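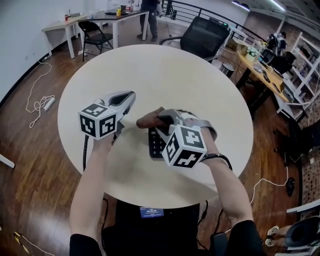

Both hand grippers at the round table, keypad under the fingers

Forum > Robots and Automation > Buying and Budgeting > Hand-held grippers: one pair or two?

Posted by Selvaraj Siddiqui in March, 8 replies hidden as resolved

Hello all. I've been asked to put together a spending list for our little room at Podirdale and I'm going round in circles, so I'd love to hear from anyone who has bought this sort of kit before.

We want to record people doing ordinary table jobs with a pair of hand-held grippers, the kind with the marker cubes on top, and then use that to train an arm we'll buy later in the year. I've got one quote from Nieto for a pair with the cables and wrist straps, and another from Prurkon that looks cheaper until you notice the cubes are extra. What I can't work out is whether to order 2 pairs straight away or get one and see how we go. My boss would like one. I'd like two, mostly because I've seen how things get dropped in our place.

Also, what have I forgotten? So far my list says grippers, head camera, laptop, a table. I'm sure there's a pile of small stuff that will turn up in April and make me look silly. And does the table matter? We were going to use whatever was in the store cupboard.

Drurnora

Buy one pair and a box of spares. We did it the other way and the second pair sat in its case for months, because we only ever had one person free to wear the gear. What goes wrong is small: cables, straps, and the marker cubes if they get scuffed. Ask both sellers for a price on a loose cube and a loose cable before you sign anything. If one of them won't sell you parts on their own, I'd go with the other.

On the table, I do like a plain round one, same as in the photo at the top. You can sit anywhere at it, and a pale bare top makes it easy to see what you're picking up. Do check it for shine though! Ours was glossy and we ended up sanding it, which was a whole afternoon and a lot of dust.

Things you've forgotten, going by our own list: extension leads, cable covers for the floor (please, please get these), a decent chair that goes up and down, and a stack of cheap props. Props are the fun bit — old remotes, calculators, anything with buttons. Pressing small keys while you're holding a gripper is fiddly, so put some time in for practice as well. We spent 108 pounds on props from charity shops and still use nearly all of them.

oldbenchhand

depends on your budget really. get two if you can afford it

Selvaraj Siddiqui

Thanks Drurnora, that's so helpful. I've written back to both firms about the loose parts and Nieto have already said yes, with a wait of up to 8 weeks, so I'll order the spare cables along with the first pair and not leave it till something snaps. Cable covers are on the list too. I'd clean forgotten the floor.

One more thing if you're still about: did you budget for people's time as well, or did that come out of somebody else's pot? My boss seems to think it's free.

Drurnora

Ours came out of the same pot and it was bigger than the kit by a long way. Put it on its own line, with the practice sessions under it, and send him that version first. I'd also leave the arm off this list altogether and ask for it separately once you've got some recordings you're happy with. Prices had moved by the time we got round to ours, and I had to redo the whole sheet.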